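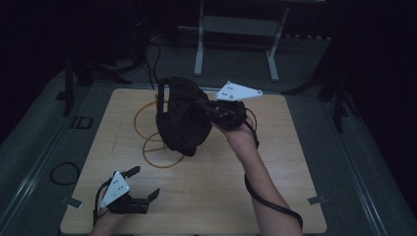

Who can apply to be the Wulstead Chess Club's tournament secretary?
Anyone over 18 who can read a pairing sheet and stay polite to people who have just lost a rook.

The post is part-time, 4 evenings a month, and pays £1620 a year, paid in November once the accounts have been found. You would take entries for the Ristić Open (46 players last year, most of them paying at the door in coins), book the hall and rule on disputes. Grandmaster titles are welcome but will not affect the pay.

You need a working knowledge of the rules and a loud voice. Tea is provided. Biscuits are contested.

Write to Ljubica Ristić at the club, one page at most, by 23 Feb 2023. Keegan Friesen will show the new secretary where the clocks are kept.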